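Ironing, and who gets to do it

Posted 9/4/22

I have been promising a post about robots and housework for ages now, mostly because every second person who reads this blog seems to write in and ask me when they can stop doing the laundry. I don't have a date for you, sorry! But I've spent a good part of this autumn thinking about it, usually while standing at the ironing board with a cup of tea going cold beside me, and I have opinions.

Let me start with the washing machine, because I think we forget that it counts. My grandmother had a copper and a mangle and a whole day of the week given over to it. I have a front loader that cost me 900 dollars four years ago, and it does all the heavy labour while I'm off doing something else. If you had asked her whether a machine could do the washing she would have pictured something with arms, I'm sure of it, and what we got was a drum that goes round. So part of me thinks the household robot arrived decades ago and we were too busy hanging out the socks to notice.

The hanging out, though, is still mine. So is the folding, and the pairing, and the finding of the one school shirt that has gone through inside out with a tissue in the pocket. And so is the steaming, the chore I want to go on about today.

I am a steamer person. I gave up on ironing jackets years ago, after I put a shiny patch on the lapel of a good wool one and had to wear a scarf over it to a wedding. A steamer is much more forgiving. You hang the thing up, you run the head down the front, you give the hem a little tug with your free hand and off you go. It takes me a few minutes and I do it half asleep, often with the radio on, and until I started reading about robots I would have told you there was no skill in it at all.

Well, there is. Try paying attention to yourself the next time. The jacket swings when you touch it, so you have to press enough to do some good and lightly enough that it doesn't just back away from you. The buttons have to be gone around. Lapels want to be steamed from underneath first, or at least mine do, and pocket flaps have an irritating way of setting themselves crooked if you come at them from the side. Your other hand is busy the whole time, holding and smoothing, and you're hardly aware it's doing anything.

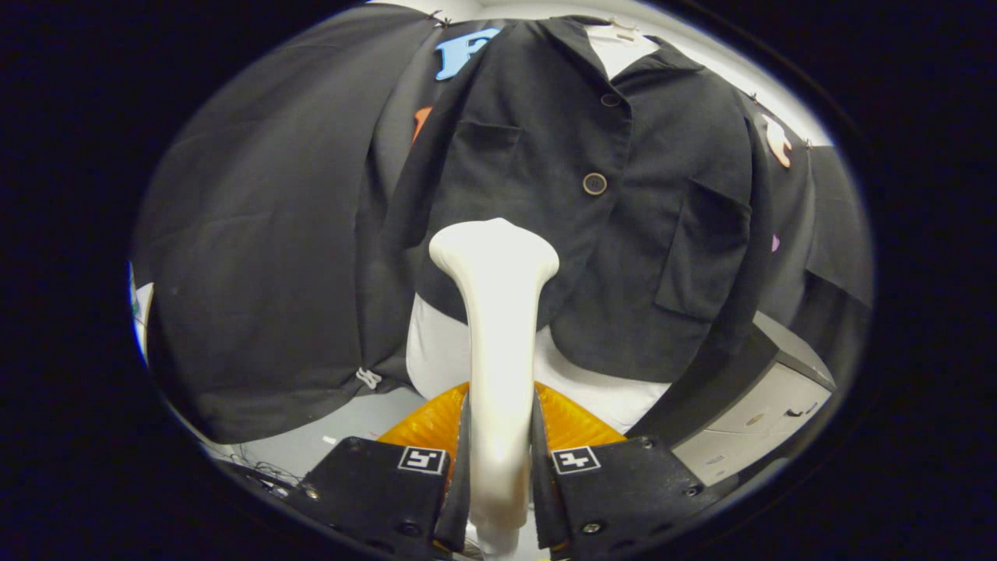

Steamer-type thing in the gripper, black blazer waiting its turn.

I find I keep looking at the buttons. A person knows without thinking that they're hard and the cloth is soft, and that the front edge curves away at the bottom and will flap about if you go at it too fast. A machine has to get all of that from somewhere. Holding the handle is one part of the job (and a smooth, tapered handle can't be the easiest thing to hang on to with two fingers), but the holding is the bit I'd worry about least. What I'd want to know is how it decides it has finished. I barely know how I decide that myself. I stand back, squint, and think, yes, that'll do.

There's a laundry place near us called Destness, at the back of the arcade, where I take the doona covers when the weather is hopeless. I asked at the counter whether they had any machines for the jackets and shirts, and I got a very thorough answer, with a queue building up behind me. They have a press for shirt bodies, a form that puffs hot air up through a coat, and a conveyor that brings your order round when they punch the number in. I was number 711, and I must admit I enjoyed watching it come rattling along the rail. But somebody still has to put the coat on the form and do up the front and straighten the collar, and somebody still goes over the fiddly parts by hand afterwards. They'd looked into a folding machine and been quoted 3,220 dollars for a second-hand one, and decided that the money would be better spent on a new boiler.

That seems to me to be where we are at the moment, at home and in the shops both. Machines are wonderful at the part of a chore that's the same every time. The rest, the bit where you look at this particular jacket on this particular hanger and adjust yourself to suit, still belongs to us. I do think it will change. A few years ago I'd have said never, and I've stopped saying never, partly because I said it about robot vacuums and there is now one living under my sideboard. (It eats the fringe of the rug every Thursday and we have both learned to live with it.)

What I would happily hand over tomorrow, if anyone is making a list, is school shirts. They don't need to be perfect, they're all the same shape, and if one gets scorched I won't cry. I'd keep my good jackets for myself a while longer – I'd want to see a robot do 90 of somebody else's before it came anywhere near my wool one with the covered buttons.

A couple of you asked after my last post which steamer I use. It's a plain one from the hardware shop, the label rubbed off long ago, and the only advice I can offer is to use filtered water if yours is as hard as ours, and to let it run for a bit into the sink before you point it at anything black. I learned about the drips the hard way, on a pair of funeral trousers.

Next time I'm going to have a grumble about dishwashers and why nothing in the world seems able to stack a colander. If you've got a method, please leave it in the comments, I'm desperate.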